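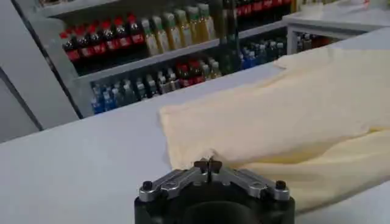

March, equipment money. The Zonulstead quote came in before lunch and it's $1,327 for one spare gripper, complete, shipping included, which made me put my sandwich down for a minute. I'd been carrying a much friendlier number in my head from last year's price list (my fault, I never wrote down which model that was for). So the plan to get two is dead and I'm back to working out what we need first. On the wish list I had new arms for the linkage, a full set of fingertips, and a second gripper to sit on the shelf. Most of what we're doing at the moment is soft stuff, like that butter-yellow cloth on the white table with the fold puffed up right behind the fingertip, and for cloth it's the tips that matter to me. The metal plates can look as scruffy as they like.

Azlan Tuhumury read the quote over my shoulder and asked if we could get the wear parts separately. We can! Pistside sells a fingertip kit for $438, and that covers both grippers' worth of tips plus the little screws that I always manage to drop. Lead time is 6 weeks though, so it goes in this month or we're scraping by in May. 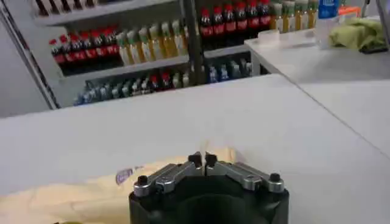

*2 min read*

OK, second half, after coffee. I started on the padding question. The two pads sit almost touching with just that narrow gap, and they're small black rubber-like things, and I keep going back and forth on whether to pay for the wider ones. Kusuma has a wider pad in the catalog at $187 a pair. Pros: more to grab with on anything crumpled. Cons: it's wider, so getting in under a fold on a flat tabletop gets fussier, and I'd have to redo the closing limits, and I really don't want to redo the closing limits.

Azlan's for trying one pair. I'm leaning his way, mostly to stop talking about it.

Other stuff I want in the plan before it gets typed up properly:

- Tabletop mats: skip for now. The white surface is bright but we can live with it.
- More cloths in more colors. Cheap, comes out of petty cash, don't bother putting it in for approval.
- Something stiff-ish and slippery to go with them, bags and wrappers. Also petty cash.
- Plollusix service plan: they want us to renew early. No, not until I see what it covers. Last time fingertips were excluded and I only found out from the invoice.
- Bottles. We've got shelf after shelf of red caps and green caps behind the table and I would love to budget for bottle work, but the current tips are too slim for me to feel good about it. Next round.
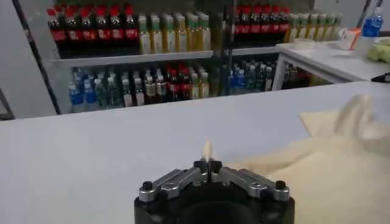

## What I'm sending in

Fingertip kit from Pistside, $438, this month. One pair of the wide Kusuma pads, $187, same order date so it's one round of signatures. The spare gripper goes down as a request for later in the year at the full $1,327, with the Zonulstead quote stapled to it, and if the price creeps up before then I'll be grumpy but at least it's on paper.

Still to do: ask Zonulstead if the arms come as a pair or singly, the quote doesn't say. Get the Plollusix exclusions in writing. Azlan is checking that the wide pads use the same screw holes as ours, and I'm holding the Kusuma line open until he's looked.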